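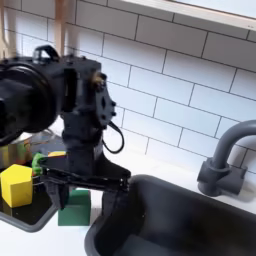 A robot arm between the tray and the sink at Kestix's test kitchen in Ashworth.

We use cookies to improve your experience and measure our audience. Manage preferences | Accept all

Robot learns to tidy the kitchen, one block at a time

A firm in Ashworth is paying people to clear a worktop very slowly, over and over again, with somebody else's arm.

Kestix, which moved into the old tile showroom on Tarnico Road in March, has opened a kitchen where staff steer a robot through small household chores by remote control. Every move the arm makes is recorded, and the recordings are used to train software that is meant, in time, to do the same chores without anyone holding the controls.

The chores have not reached the level of a Sunday roast. The current job involves coloured blocks and other small objects, a shallow tray and the kitchen sink. The operator sits at a desk in the next room, squeezes a pair of handles, and the gripper's two black fingers open or close to match. A green block sat on the white worktop during our visit, a hand's width of patience away from being picked up.

Kestix says it wants 2000 good runs of the task before it lets the software have a go by itself. It has 800 so far. A run counts as good if the object ends up where it was supposed to and nothing gets knocked into the sink by mistake, which rules out more of them than you might expect. Bad runs are kept as well, in a separate folder, and we were told it is a large folder.

There are 26 operators on the books, most of them part-time, working in shifts from 8am. No experience is needed. The firm has found that people who play a lot of video games pick it up quickly and then get bored, while people who ice cakes take longer and stay. Each new starter gets two days of practice, the first of which is mostly spent learning to be gentle.

I was allowed one turn. Moving the arm sideways is easy enough. Moving it down is another matter, as the worktop arrives sooner than it looks on the screen, and the gripper has no idea that you are embarrassed. My run went in the large folder.

For some lessons the operators skip the controls and guide the arm by hand, standing next to it and walking it through the movement like a reluctant dancing partner. Kestix uses this for awkward reaches, such as getting down past the rim of a sink, and remote control for everything else. The two sorts of recording are then mixed together.

The finished software is destined for Ladora, a sheltered housing scheme on the edge of town, where a trial is pencilled in for next spring. Residents were invited to a demonstration last month and asked, reasonably, whether it could do windows. It cannot. Dishes are next on the list, starting with plastic ones.

Kestix is taking on more operators for the evening shift, which ends at 10pm. Applicants should bring reading glasses if they use them.

Comments (4)

tealeaf_ash
So they are paying grown adults to move a block near a sink. My toddler does this for nothing.

Bridge End
Applied for this in the spring and really enjoyed the practice days. It is harder than it sounds and your shoulders ache afterwards, even though the robot is doing the lifting.

mick_o_the_hill
Where are people meant to park on Tarnico Road now? It was bad enough when it was tiles.

tealeaf_ash
@Bridge End fair enough, do they give you a lunch break?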